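Jutance Chores: data card

Version 2, 2020-04-16

Can a machine do the dull jobs yet? Not the showy ones, the backflips and the chess, but moving the empties, plugging in the kettle, clearing a desk at the end of the day. Jutance Chores is our attempt to find out, one small job at a time, and this card tells you what is in it, how it was made and where we think it falls down. We've had a lovely time making it and we hope you get some use out of it.

What is in the release

155 chores in all, each with a written goal, a start state and an end state. 125 of them are household or office jobs and are ready to use. The rest are shop-floor jobs (sorting fixings, bagging parts, stacking trays) and live in the folder called drarnen, after the workshop layout they follow. Treat those as a preview: the goals are settled but the scoring sheets are still being argued over.

Every chore was first done by people holding grippers in their hands. The person supplies the eyes, the patience and the common sense, and the gripper supplies the limits. If a job can't be done with two stiff fingers by someone who knows exactly what they want, there isn't much point asking a policy to learn it.

Where the chores happen

Ordinary rooms, lived in and worked in. We didn't tidy them into a laboratory. Furniture moves between sessions, cables wander, and the water jugs pile up or get fetched away as they would anywhere. The jugs have become a favourite of ours, and clear plastic is a fine test of any vision system - most of what you see is the floor behind it.

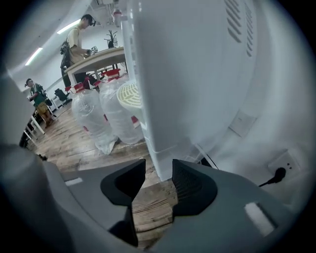 The jug family

Seven chores deal with water jugs, from the very easy (nudge an upright jug away from the wall) to one that still beats everything we have tried (peel the loose wrapping off a full jug without knocking it over). In between come standing a fallen jug up, lining up the empties, and turning a jug so that its handle faces out.

Our baseline policy, Goltimik, is good at the nudge and surprisingly decent at lining up. It is poor at anything involving film. It will pinch the plastic, pull, lose it and then pull again at nothing with great conviction. People using the same grippers manage it, slowly and with some muttering, so the hardware is at least capable of it.

The piles are where things get interesting. A single jug has a clear outline and a cap in a bright colour, and Goltimik has learnt to love a cap. Give it a heap of them and it will pick a cap quite happily, then reach for the wrong body, and the whole lot shifts.

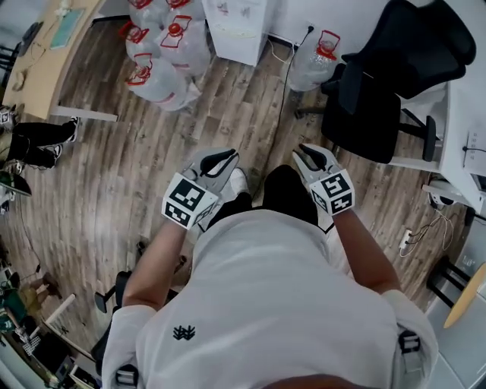 We score a pile chore by how many jugs end up where they should be, with no bonus for speed. A run that moves one jug safely beats a run that moves four and sends a fifth rolling under a desk. Early testers found this harsh. We still like it, as a jug under a desk is a job for a person, and then what have you saved?

Scoring

Each chore gets 35 attempts per policy. An attempt ends when the goal is met, when a person has to step in, or when the time on the sheet runs out. Stepping in counts as a failure even if the machine was nearly there. Please report all the attempts and keep the failures in your tables.

Results so far, in words

Pushing and sliding: yes, machines can do this, and we'd trust them with it in a real kitchen.

Picking up rigid things from a clear surface: mostly yes.

Picking up rigid things from clutter: sometimes, and you'd want to be in the room.

Cables, film, cloth, bags: no. Cables are the closest to working. Plugging in is a long way off, though unplugging went better than any of us had guessed.

Two hands at once: too early to say. The human runs are strong and we'd love to see what other groups make of them.

Known gaps

There are no stairs, no wet work and nothing hot. Wooden and wood-look floors are common in the household chores and carpet is rare, so a policy trained on this alone may behave oddly on a rug. All the human runs were done by adults who had practised, and a beginner's runs would look much rougher.

Some rooms have other people in them, getting on with their own work. Chore sheets marked "shared" allow for that, and the sheets marked "solo" don't.

Using it

Start with the file aliyu_small, which holds the easiest chores and will fit on a laptop. If your policy can't do those, the big set will only make you sad. The July update should add laundry folding and finished scoring sheets for the shop-floor jobs. Corrections to the goal text are very welcome, particularly where two people could read a goal in two ways, and so are new chores, as long as you have done them yourself with the grippers first.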